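Sturkus perception and control stack: software inspection checklist, cloth handling
Release candidate 13, reviewed 30 August 2019
Inspector: Charoen Ratanaporn. Second reader: Hildegard Dreßler.
Status codes: P pass, C pass with comment, F fail, N not checked.

Startup and configuration

1.1 Build hash in the log header matches the release tag. P
1.2 Calibration file loaded from the Jasis store, no local override. C
A local override was present on the bench machine and was removed before the check. The loader should refuse to start when both exist. At present it prints a warning and takes the local one.
1.3 Clocks synchronized between camera and jaw encoder. P
1.4 Watchdog timeout set to 1000 ms. P
Value confirmed in the running process as well as in the file.

Perception, dark fabric

2.1 Segmentation returns a mask for dark cloth held in the jaws. C
Black knit between black jaws remains the weakest case. The mask tends to leak onto the finger plates, and the depth channel gives little help in low light. Hildegard asks that the gripper model be subtracted before segmentation and not after. Agreed, ticket 411.
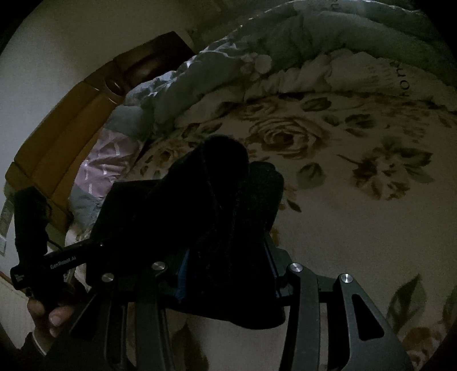
2.2 Floral or printed bedding not reported as a separate object. F
Large printed roses on the sheet were proposed as grasp targets in two replay runs. Confidence was low but above the cutoff. Do not fix this by raising the cutoff, which loses real dark items along with the false ones. Retrain with printed backgrounds or add the height test from the Sopacua branch.
2.3 Lettering on fabric ignored by the marker reader. P
2.4 Lens model applied before plane fitting. P
Straight edges near the image border were checked by overlay after undistortion. Residual error is within the limit.
2.5 Exposure locked during grasp. C
Locked, but the lock is taken one cycle late. A window in view shifts the first exposure and the mask flickers. Low priority.

Planning

3.1 Planner rejects any approach that passes through the bed plane. P
3.2 Jaw opening computed from the mask width plus margin. P
3.3 Grasp axis stable when the item is close to rectangular. C
For a folded item with soft corners the axis can flip by a quarter turn between cycles. Add hysteresis. The same comment was made in April and closed without a change, so it is reopened with a test attached.

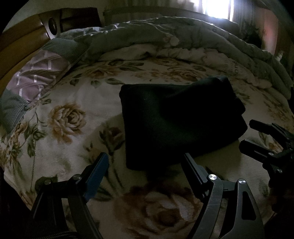

CONTROL AND STOP FUNCTIONS

4.1 Stop command honored in every controller state. P
Each state was entered by script and the stop issued from the console and from the hardware input. Logs are stored with this sheet.
4.2 Closing force limited in software, limit not writable at run time. F
The parameter server still accepts a write. The new value is ignored until restart and is then applied without a message. Release is blocked on this item.
4.3 Encoder dropout leads to hold, then release on operator command. P
4.4 Slip detector disabled while the jaws are open. C
Disabled correctly, but the filter buffer is not cleared, so the first samples after closing contain old data.

Logging and tooling

5.1 Ring buffer holds 4000 entries without loss. P
5.2 Replay tool reproduces planner output from the log alone. C
Matches on all runs except those recorded at Hundville, where the log schema is one version behind. Converter needed.
5.3 Operator names stripped from exported files. N
Export script not available on the bench machine. Charoen to repeat.

Result: not released. Items 2.2 and 4.2 to be corrected and rechecked in full, 5.3 to be completed. Comments under code C may be carried to the next candidate with a ticket number entered against each.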